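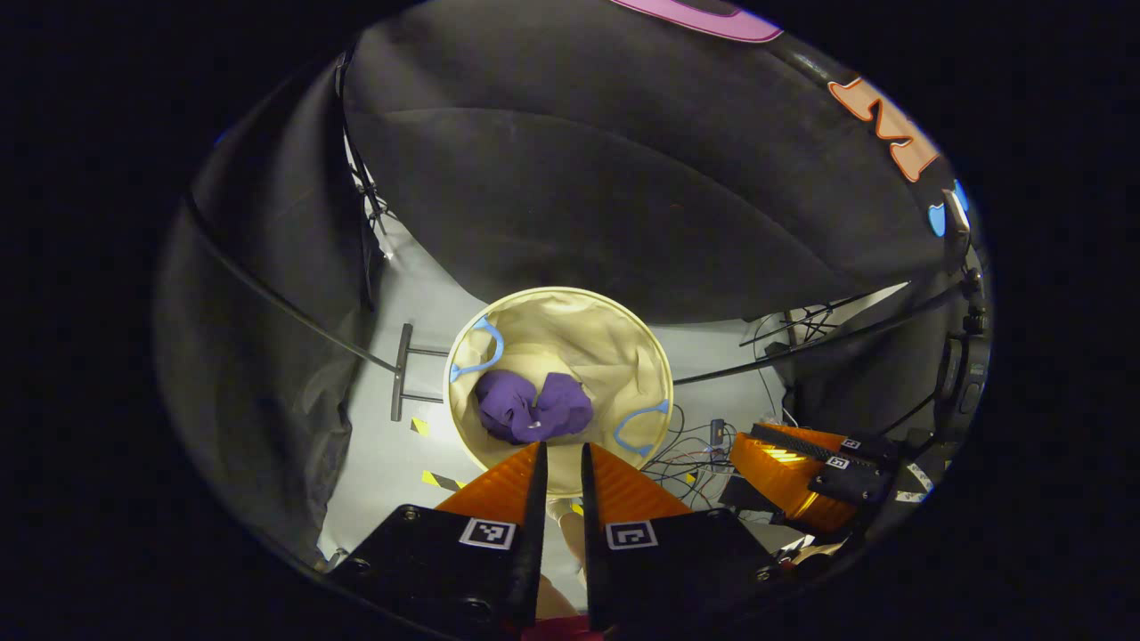 Tuesday, sourdough notes, batch 17

Fed the Fenix starter at 4 when I got in and it was livelier than I've seen it since June, right up to the rim of the jar and smelling of green apples. The Swanepoel starter is still sulking. I gave it a spoonful of rye and moved it to the shelf over the oven, and we'll see how it feels about that.

Mixed the dough with 1,000 g of the Skellia flour and held back a splash of the water, as that flour drinks slowly and I always get impatient and end up with soup. Salt went in late (my fault, I was chatting), so I gave it one extra fold to make up for it.

First loaf came out at 414 degrees, a lovely dark crust, a bit tight near the bottom. I'd like to try a longer rest before shaping - maybe overnight in the cold, if there's room in the fridge.

Whoever bakes next, please use up the open bag of Vundirico before starting a new one, and do save me a heel of whatever you make!

Still to do: sharpen the scoring blade, wash the linen cloths, order more rye.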